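Maletas, butacas y un Winterreise en noviembre

Escribo esto con la cabeza todavía en el recital de anoche, así que perdonad el desorden.
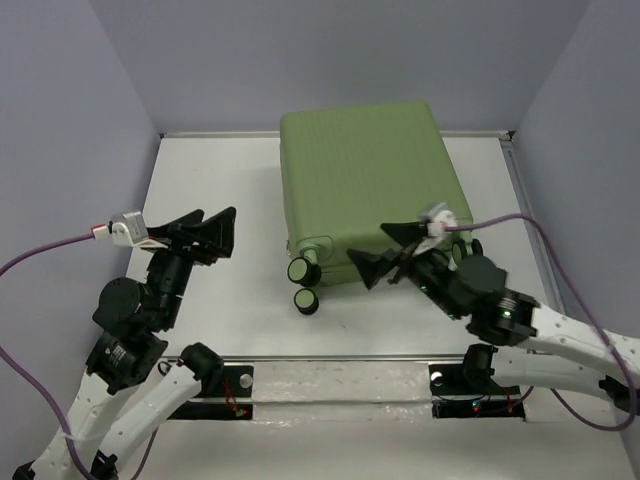
El viaje

Fui a Murik solo para oír a Hiyori Hirose, mezzo, a la que sigo desde que cantaba lieder en salas de 100 butacas. El tren tardó una eternidad, llegué sin cenar y con 14 minutos de margen – lo justo para dejar el abrigo y comprar el programa (carísimo, por cierto).

El recital

¡Qué maravilla! Un Winterreise con voz de mujer siempre levanta alguna ceja, y a mi lado un señor resopló ya en «Gute Nacht». Para cuando llegó «Der Lindenbaum» no se le oía ni respirar. Hirose tiene un grave oscuro, muy redondo, y pronuncia el alemán como si te lo contara al oído. En «Die Post» me pareció que iba algo deprisa y el piano la tapó un par de veces, pero en «Der Leiermann» casi no cantó, lo dijo, y se me puso un nudo en la garganta.

El disco

A la salida compré su grabación para el sello Drernel, 83 minutos en los que mete también cuatro canciones de Wolf. La he escuchado en el tren de vuelta y la toma de sonido es demasiado seca para mi gusto, aunque «Verborgenheit» vale ella sola lo que cuesta. Si alguien tiene la versión anterior, la de Pumphrey, que me escriba – llevo meses buscándola.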